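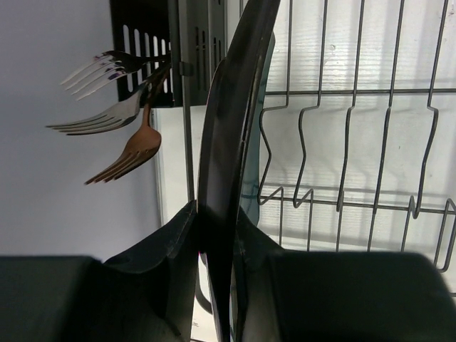
Who Says a Robot Is Safe?

339 shares | 23 comments

People who sell robots love the word "safe." It's printed on boxes and said in ads. But safe compared to what? A beach ball is safe. A robot that can hold a dinner plate has to squeeze, and anything that squeezes could squeeze a finger.

That's why there are rules, called standards. A standard is a long list of things a machine should do, written by people who argue about it for years. Some rules say how hard a robot may push on a person. Others say there must be a way to stop it fast, usually a big red button.

Sounds good, right? Mostly it is. But a rule on paper doesn't stop anything by itself. Somebody has to test the robot, and you should ask who. If the company that made it also did the testing, I'd want a second opinion.

Gareth Bainbridge tests kitchen robots at a lab called Wendent. One robot there, Luna, had to put plates in a dish rack 4,000 times before he would sign her form. "A robot that does it right 3 times has shown me almost nothing," he says.

Even then, the form only covers what was tested. Plates are one thing. A wet glass, a sharp knife or a curious cat is another – and each needs its own test.

So next time an ad says a robot is safe, try these questions:

Who checked it?
What did they check?
What happens if a kid reaches in?

If the answer is "don't worry," keep asking.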